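About Wurdale

Wurdale writes working rules for shops and labs that run robot arms. We have done this since 2016, first as part of a machine tool dealer and then on our own. Our office and test room are in Stendham, and most of our customers are within a day's drive.

Much of our testing is done with two arms working over one table, handling small everyday things such as pens and paper cups. 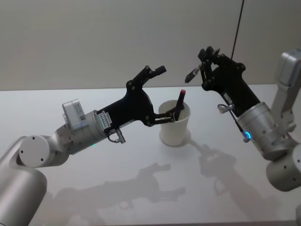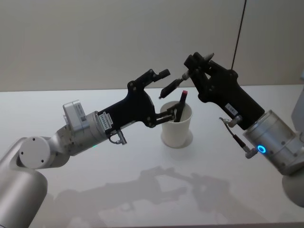
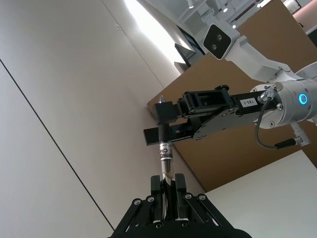
Two arms that share a space need more rules than two arms that each have their own. The maker's manual covers one arm at a time. It will tell you the reach, the payload and the stop functions, and it will leave the rest to whoever puts the cell together. Our job is to write down that rest in words an operator can use.

What we do

We read the standards that apply to your cell, visit the site, and write a rule book for it. A typical rule book is 30 pages. The first page lists the rules that everyone who enters the room has to know, and we keep that list to 7. The other pages are for the people who set up, program and service the arms.

We also run a one-day course for operators and check existing cells against their own paperwork. We do not sell robots, grippers or guarding, and we take no fee from anyone who does.

Rules we use ourselves

These apply in our own test room and are the starting point for most customer rule books.

One person runs the cell at a time. That person has the stop button within reach and does not hand it over while an arm is moving.

Hands stay off the table while either arm is enabled. If something falls over, stop both arms first, then pick it up.

Any new path for two arms is run at slow speed before it is run at working speed. This includes paths where only one of the arms has changed.

Cables are checked at the start of each shift. Look for tight bends, worn jackets and connectors that have worked loose, and move each arm by hand through its range if the model allows it.

Every stop is logged, including the ones that seem to have no cause. Our own log stands at 1,444 entries, and we go through the new ones every March when we revise the rules.

Labels on grippers and arms stay readable. A part with a missing label is taken out of use until it has been identified.

People

Radka Jurić founded the company and writes most of the rule books. She worked in machine safety for a packaging firm before that. Lewis Lennox runs the test room and teaches the operator course. There are four other staff, two of whom work part time.

Customers

We have written rule books for roughly 60 cells. Our longest-running customer is Purves, where we look after the paperwork for the assembly lines. For Gromum we wrote a shorter set for a teaching lab, where the users change every term and the rules have to be learned in a morning.

Visits to the test room are by appointment. Closed shoes are required, and long hair must be tied back.

Page last updated 2023-07-09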